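Courses > Marketing > Handouts
Home | Modules | Reading | Contact
July 30, 2026, by Ngaio Pryor

Handout 4: Splitting an email list

Jeswood has 2000 subscribers and wants to test two subject lines. Put 1000 in each group, picked at random. Change the subject line only.

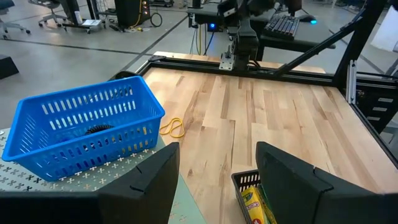 Wooden worktop with black rails.

Leave the test running for 7 days before comparing open rates. Record the result in the campaign log, even if the two groups match. 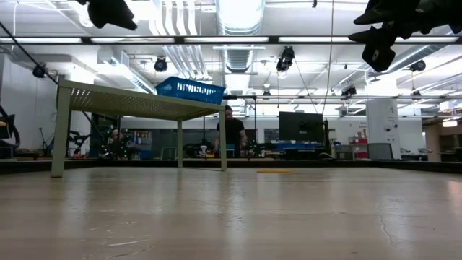
Clicks go in a separate column. For the seminar, read the Parnance case and draft two subject lines of your own.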